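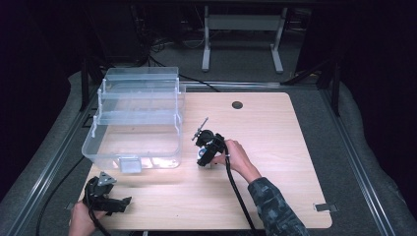 Site Visits

Rurnico opened its collection room to visitors on Monday, June 24, 2024, and I went over to Flallusdale for the afternoon. The building is a former print shop behind the bus depot. Parking is on the street and the entrance is on the side.

There were 22 of us on the list, mostly from small shops that pack or sort things by hand. Chun-hung Liao runs the room and did the tour himself. He skipped the slides and took us straight to the tables.

The work goes like this. A person holds a gripper in each hand and does an ordinary table job with them. The movements are recorded, and a learning system is later trained on the recordings. The job on the table I watched was small white parts and a clear plastic organizer box with stepped trays. The operator had a gripper in each hand, with a black cable running off each one, and worked at a light wooden tabletop set inside an aluminum rail frame. There is a gray padded mat on the floor, and you notice it after an hour of standing.

A full shift is 100 examples per operator. Liao said new people usually want to go fast, and he asks them to slow down for the first week. If a part gets dropped, they pick it up and keep recording. Those runs are marked and kept. The starting position of the box is changed between runs, and a sheet on the wall says where it goes next.

Visitors could try it after the break. I did 6 runs. The grippers are lighter than I expected, but my thumb got tired, and judging the distance to the table took me a while. Picking up something small from a flat surface is harder than it looks when you can't feel it.

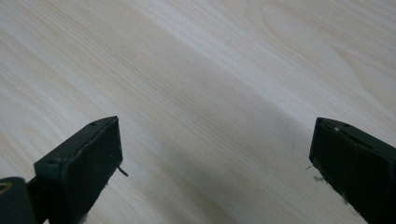

Equipment Notes

The fingers get a lot of use. They are dark, with flat pads at the tips, and the set I looked at had pale flecks along the lower edge of one finger and a bit of thread sticking out from the other. Liao wipes the pads down at the start of each shift and swaps them when the operators complain about grip. Someone from Pintér asked if worn pads spoil the data. He said he would like some wear in it, as the machines that use the training will have worn pads too.

The room sends its recordings to Fleluria, which does the training at another site. We did not see that part. Two people asked about prices and were told to write in.

The next visit is in August and the list is short, so email early. Wear flat shoes. Coffee is available in the front office, and the tour takes 2 hours with the break.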